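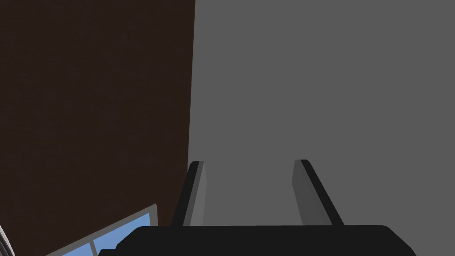 Moline gripper comparison

The Moline gripper comparison is a simulation procedure for trying out parallel-jaw grippers, wrist cameras and arm controllers in a rendered indoor setting. Gornik, an automation software firm, developed it for choosing hardware before a physical arm is bought or mounted. The name covers both the virtual rooms and the set of trials run in them.

Each gripper model is loaded onto the same simulated arm and viewed through a wrist camera looking out along the fingers. The rooms, lighting and arm base stay the same from one candidate to the next. Only the gripper, the camera mount or the controller is changed, and never more than one of them in a single series.

Background

Gornik had earlier compared grippers on a bare grey floor with no furnishings. Results from that floor favoured narrow fingers, as there was nothing nearby for the wider bodies to strike. Furnished rooms with walls, windows and stone-textured surfaces were added in the second release, along with the wrist view. The older floor is still supplied for checking joint limits.
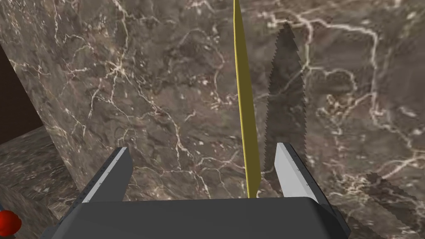

Ekene Uzor
Contributing editor, simulation and handling

Test procedure

A full comparison consists of 1000 trials for each gripper, divided evenly among four rooms. A trial begins with the jaws open. The controller is given a target pose and a time limit, and the simulator records finger position, contact force and the distance between the commanded and actual pose.

Marble-textured surfaces are used for the harder camera trials. The white veining produces many false edges, and an edge detector tuned on plain walls will often follow a vein in place of the object. Shadows are a second source of error. At low shadow resolution their borders become stepped, and some detectors report the steps as part of an object's outline.

Two controllers are supplied. The Odukoya controller regulates position and stops when a force threshold is passed. The Grolov controller varies its stiffness as the fingers close. It is slower to settle but tolerates a larger error in the camera's estimate of depth.

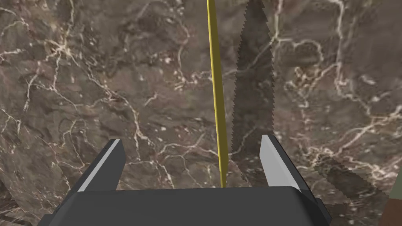

Wrist view over the marble surface, with the gripper open and a yellow rod between the fingers.

Finger geometry

Finger geometry is scored separately from the controller. Long, flat fingers with squared-off tips give a large contact area and are easy to model, but they hide part of the workspace from a camera mounted behind the palm. The proportion of the image taken up by the fingers and housing is recorded as the occlusion score. A lower score is better.

The colour of the fingers also affects the result. Pale inner faces stand out against brown stone and dark walls. Against mid-grey they offer less contrast, and finger tracking is more likely to drift. Users may recolour the fingers, provided the change is noted in the results file. 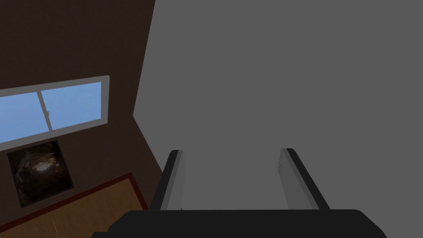
MOLINE, March. Gornik has issued a revised set of rooms for the comparison, correcting an error in the camera mount offset that had affected 13 of the supplied gripper models. Occlusion scores for those models must be recalculated. Force and pose results are unchanged.

The revision also adds a plain-wall trial, in which the open gripper is turned toward a large untextured surface. It is intended for measuring drift in visual tracking when the camera has few features to work with. Window frames and wall corners at the side of the view may be used as reference points or masked out, and the two settings are reported separately.

Limitations

The procedure does not model cable drag, finger wear or lens dirt. Friction is treated as constant across each surface, so polished and rough stone behave alike unless the user edits the material file. Gornik advises that the rankings be used for shortlisting only, with final selection made on a physical arm.

See also

Parallel-jaw gripper
Wrist-mounted camera
Impedance control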